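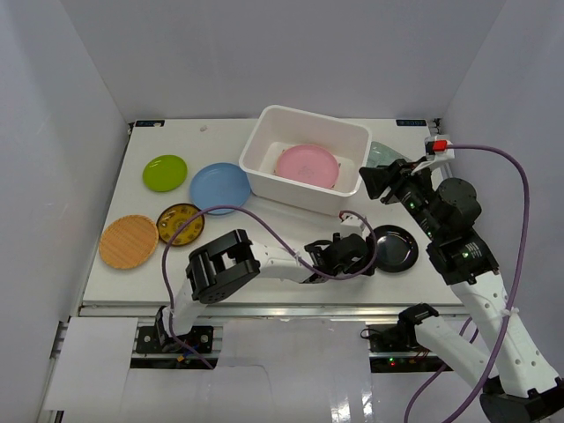
Figure 4. Table set for the plate task, one plate in the bin and the rest waiting.

Section 5. Setting Up the Plate Task

Read this section before your first session at the table. Read it again before your second, when you will believe you remember it.

The plate task is the one the club brings to the October open day. Two arms, one bin, a lot of crockery. The goal is to get the plates off the table and into the bin without changing the number of pieces any of them is in. Visitors think this looks easy. Let them try it.

You will need:

- Both arms, mounted and homed (Section 3)
- The white bin
- The plates from the shelf marked PLOLLINE. Leave the Figueiredo shelf alone; those belong to the stacking group, who notice.
- A dry cloth
- A partner

5.1 Preparing the table

1. Turn the arm power off at the wall strip. The switch on the controller only puts them to sleep, and they are light sleepers.

2. Clear the tabletop and wipe it down. Grit under a plate makes it skate when the gripper touches the rim.

3. Check that the small blue labels near the two back corners are flat and readable. If one is peeling, press it down. Do not move it to a place you think looks better. Last year somebody did, and we spent a whole meeting teaching the left arm to grab air.

4. Put the bin near the back, close to the center, open side up. Both arms have to reach it, so test the reach before you get attached to the position.

5. Check the cables. Each purple cable is held to its arm with a zip tie. There should be enough slack for the wrist to turn all the way in both directions, and not so much that the loop sweeps plates off the table. The loop is very good at this.

CAUTION: Never cut a zip tie while the arm is powered. Support the arm with your other hand before you cut anything, because a tired arm drops.

5.2 Laying out the plates

6. Set the plates out with space between them. Start with gaps wide enough for an open gripper. Closer layouts come later, when you have earned them.

7. Mix the colors and finishes. The green plate throws a strong highlight, the black one is dark and shiny, and the woven one has a texture all its own. The translucent teal one is the hardest to find on the monitor and should be included every time for that reason. A program that only works on the light blue plate is a program about the light blue plate.

8. For a half-finished start, lay the pink plate flat in the bottom of the bin. For a clean start, leave the bin empty. Write down which you used. "The usual" is not an entry.

9. Keep plates out of the strip directly beside the arm mounts. The arms can fold back that far only by doing something upsetting with the elbow.

NOTE: The brown plate with the yellow center came from Maxine Harawira's kitchen and is on loan. Practice on something else until your drop rate is below 5 in 50. The log sheet has a column for this and Maxine reads it.

5.3 First run

10. Stand clear, tell your partner you are about to power up, and wait for an answer. A nod counts if you are looking at them.

11. Turn on the wall strip, then the controller. Watch for the green lights on the arm servos. If a servo stays dark, power down and go to Section 8. Do not tap it.

12. Start the Kaltico panel and choose SLOW. SLOW is the default, and every season a new member changes the default.

13. Move one arm at a time to its hover position over the table. Stop there and look at it from the side. The fingertips should clear the tallest rim by a hand's width.

14. Pick one plate by the rim, lift it, hold for a count of 8, and put it back where it came from. Putting it back is the test. Anyone can pick up a plate.

15. Repeat with the other arm. When both have passed, try the bin.

CAUTION: Do not send both arms to the bin together. The Benar script takes turns if you let it. If you drive by hand, the partner calls left or right and the driver does as told. Arguments are to be held with the power off.

5.4 If something goes wrong

The gripper closes on nothing. Check the corner labels (step 3), then check whether the table has been bumped. It has usually been bumped.

The plate spins in the fingers. You are too close to the edge of the rim, or the finger pads need cleaning. Clean them first; it takes less pride.

The woven plate slips or snags. Slow the close speed by one step. We have no good answer for the woven plate and would like one.

A plate breaks. Power off, gloves on, sweep toward yourself, and log it with a short description of the cause. "Gravity" has been used.

5.5 Packing up

16. Park both arms and turn off the controller before the wall strip.

17. Wipe the plates and put them back on the correct shelf. Hang up the cloth.

18. Sign the log, both of you.

Section revised 2018-09-25. Continue to Section 6, Recording a Run.

Comments (4)

tmk_left_arm
Step 14 should say which way to hold the wrist. We did ours with the palm facing out and it worked for every plate except the woven one. Nothing works for the woven one.

Priya
Is the drop rate counted per arm or per pair? Our log has it both ways and one of them makes me look terrible.

Maxine Harawira
Per pair. You share the glory too. And I would like the brown plate back after the open day, in its current shape.

oldbenchdave
Tried thin rubber sleeves on the finger pads for the woven plate. Better grip, but now it won't let go over the bin. Will bring them Tuesday if anybody wants a turn.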